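Vollow Forum > Software > Perception and Control
Thread: Wrist cam only grasping of soft stuff, is my planner overkill?

tamu_oyewole
Posted 14 February 2024

Hi all! I've been at this since December and I'm having way too much fun, so please poke holes in it.

Setup: one arm, one small camera at the wrist, no overhead view at all. The job is picking up plush toys and putting them down on a flat target. The policy was trained on 816 teleoperated demos. It runs fine until the gripper gets close, and then the toy fills half the view and my segmentation mask starts flickering like crazy. The planner sees a new mask, decides the toy moved, replans, and the arm does a little shiver.

I replan every 60 ms. Tell me that's dumb.

gaetano_lp
It's not dumb, but you're feeding it garbage at the exact moment it needs to be calm. Freeze the mask once the fingers are inside a few centimeters and go on joint positions and motor current from there. We do this on Amden and the shiver went away in one evening.

skollside_fan
Disagree with freezing. Soft toys roll and squash when you touch them. If you freeze the mask you're closing on where the toy used to be. Slow the replanning down and low-pass the grasp pose instead.

gaetano_lp
With what time constant though? Every filter I tried was either too slow to catch the roll or too fast to kill the flicker. I have 3000 logged grasps that say so, happy to share the plots.

skollside_fan
Please do! Are those all plush or is there rigid stuff mixed in? Because with rigid parts I'd freeze too.

gaetano_lp
Mixed. 700 are plush. Fair point, I'll split them out before I post anything.

primo.gentile
Has anyone asked about exposure yet? If auto exposure is on, a dark object coming in close will push the whole image around and the mask goes with it. Lock it before the approach starts. Took me a month to find that in Fiore's driver (it's under "stream", not "sensor", don't ask me why).

tamu_oyewole
Primo!! Auto exposure was ON. Locked it and reran. The flicker is way down on the light toys, still there on the brown one.

I also tried both of your ideas, sort of glued together. The mask stays live but the planner is only allowed to shift the grasp point along the closing direction once the fingers are near. Sideways corrections get thrown out. It's maybe forty lines and I love it already. Grabbed this from the wrist stream on the brown plush, which is the toy giving me the most grief, with the round dark gray disc behind it:
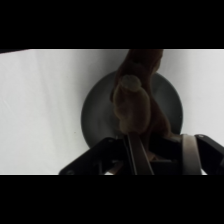 The segmenter I'm using only knows "object" and "not object", so anything dark and near the fingers is up for grabs as far as it's concerned. I'm thinking of rendering the gripper from the URDF and subtracting it before the mask step. Has anyone done that at a decent frame rate?

t_bianchini
Yes, and you don't need the full render. Your camera is bolted to the wrist, so the gripper only moves with one joint. Precompute a lookup of gripper masks by opening width and interpolate. It costs basically nothing per frame. Dilate it a few pixels because your hand-eye calibration is never as good as you think.

skollside_fan
The lookup is great for stiff fingers. Anything compliant will bend under load and fall outside the mask, so dilate more than a few.

t_bianchini
More dilation and you start eating the toy. I'd rather have two lookups, loaded and unloaded, and switch on motor current.

gaetano_lp
OK, two lookups is a really nice idea. Stealing it.

And tamu, I still think you should freeze. But throwing out the sideways corrections gets you most of the way to freezing, so I'm counting it as half a win.

tamu_oyewole
Half a win granted! I'll build Bianchini's lookup next and log both versions on the same toys. Does anyone have a format they like for storing the masks? I was going to dump PNGs in a folder and name them by width.

primo.gentile
PNGs in a folder is fine. Put the calibration hash in the folder name or you'll be loading stale ones by next week.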